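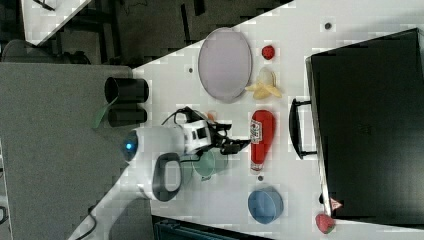
The fault came in February, on run 2562, when the gripper at the Pekis workshop closed on a bottle and did not stop closing. "The force limit was set to 30, but after the restart the controller was reading an old file," says the technician who was on duty. The arm pressed for 11 seconds until she reached the stop button.

Was she afraid? "At first no. I was annoyed. Later, at home, I thought about my fingers — one minute before, I was moving a cup there."

The team checked the logs and found 26 earlier restarts with the same wrong file. Now the arm, which they call Lavus, refuses to start until a person confirms the limit on the screen. "It is slow and everybody complains," she says. "I don't mind the complaints."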